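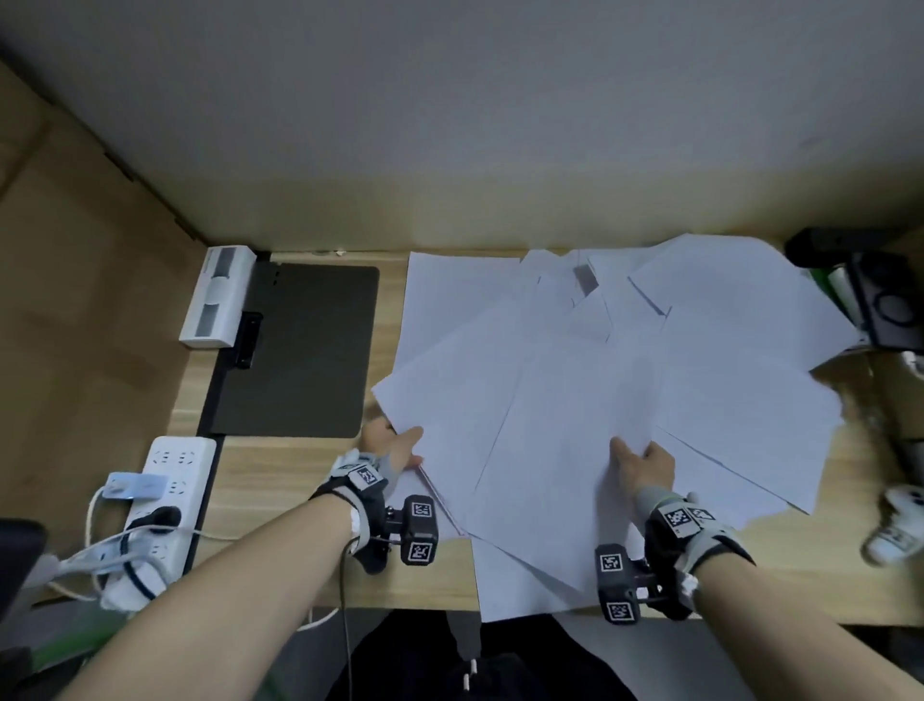 Squaring up a pile of loose sheets at the desk.

I've been using the Mullby long-reach stapler since January and I'm still a little giddy about it. It's a stapler! I know. But if you fold your own booklets, you'll understand how much time gets lost fighting with a regular one, opening it flat over a piece of cardboard and praying the staple lands on the fold.

Some background. I put together the program and songbook for our singing group, and last winter the run got bigger than I'd planned for. Final count was 418 booklets, most of them with two staples in the spine and a few of the fat ones with three. My old Prarley did the first batch and then started spitting out staples with one leg bent sideways (it had a good long life, no hard feelings). Deirdre Costello, who sings alto and used to work in a print shop, told me to quit being cheap and get a long-reach.

What you get is a long metal arm over a flat base, with a sliding paper stop that locks with a thumb screw. Set the stop once for your page size and every staple after that goes in the same spot. The ruler on the base is printed clearly in inches on one side and centimeters on the other, and so far none of it has rubbed off. The handle takes a firm push but I can do a whole evening without my wrist complaining.

The paper you feed it matters more than I expected. I tried three kinds and the Silcombe cream was the nicest by far, heavy enough that the songs on the back don't show through, but still willing to fold. Stiff paper does have its own habits before it's folded, and a pile of it likes to spread out. White sheets fanned across a desk like a hand of cards look pretty enough, but go into the stapler that way and your spine will be crooked. I tap mine on the long edge, then the short edge, then the long edge again, and only then fold. 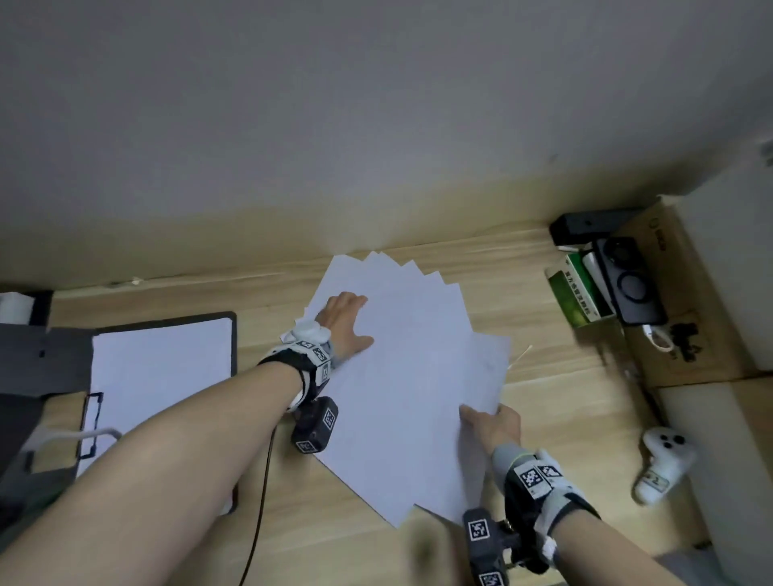 Thickness is where the Mullby really won me over. Ten sheets of Silcombe, folded, went through cleanly every time, and at twelve I had one jam all night. It helps to press the fold down hard first, hand flat and fingers spread, the same way you'd hold down a fan of paper on a desk to keep it from wandering off. Then slide it up to the stop and push.

Clearing a jam is easy. The front plate flips up, you pull the bent staple with tweezers, and you're back to work. Loading is less fun, because the spring rod wants to shoot out and the instructions show it upside down.

My other complaint is the base, which slides on a slick table. Ruairí Ó Riain stuck rubber dots under his and I've copied him.

Would I buy it again? Yes, tomorrow. Next up is a cookbook for my sister, and I already have the cover paper picked out.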